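From: Flistalton Household Swap list
Date: Jan 3, 2021
Subject: Re: Sourdough going stale by day two

> I've been baking the Jutine loaf from the handout and the crust is fine, but by the second day the inside is dry and by the third I'm throwing half of it out. I keep it in a plastic bag on the counter. Would the fridge be better? Also, does anyone slice before freezing, or do you freeze it whole? There are two of us and we don't get through a loaf very fast.

Don't use the fridge. Bread goes stale faster there than on the counter. I tested this with two halves of the same loaf in November and the fridge half was noticeably firmer the next morning.

The Jutine recipe is also on the dry side. The handout says 2000 grams of flour for the full batch and the water figure next to it was written for the old Trudard flour, which took less. The flour the co-op sells now soaks up more. I add an extra splash until the dough sticks to my hand a little, and the loaf keeps a day longer.

## Counter

Leave the loaf alone until it is fully cool. I wait 5 hours, and overnight if I baked late. If you bag it warm, the crust goes leathery and you get mold sooner.

After that, cut side down on a board for the first day, then a cloth bag inside a loosely closed plastic one. Plastic alone traps the damp, and the crust suffers. A bread box works too, if you wipe it out once a week.

## Freezer

Slice first. A whole loaf takes most of a day to thaw and then you are back to the same problem.

1. Slice the cooled loaf the same day you bake it.
2. Lay the slices on a tray with a little space between them and freeze until hard.
3. Move them to a freezer bag, press the air out, and write the date on it.
4. Toast from frozen, one setting higher than usual. No need to thaw.

Toasted bread in the slot, two bowls and a couple of cups, and breakfast is more or less laid.

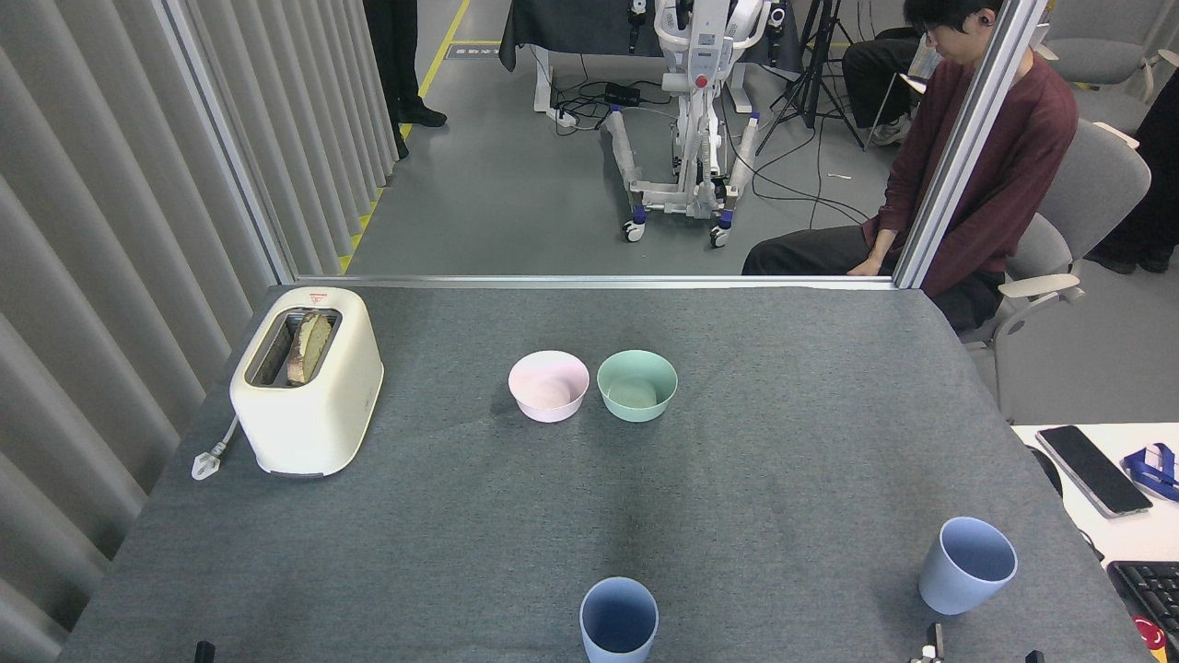

## Old slices

For anything already dry, run the crust quickly under the tap and put the piece in a hot oven for 5 minutes. It has to be eaten right away, as it goes hard again once it cools. Past that point I make crumbs. They keep for weeks in a jar if the bread was completely dry to begin with.

Mold is different. Throw out the whole loaf, including the slices that look clean.

If two of you can't finish a full-size loaf, halve the recipe and bake it in the small Jatoi tin. It needs 37 minutes in my oven, but mine runs hot, so check it. I have a spare tin and can bring it to the February swap if you want to try it first. Reply off list, please, so we don't fill everyone's inbox.

The corrected water amount is supposed to go in the next handout. If anyone still has the old Trudard bag with the printing on the back, please send me the numbers.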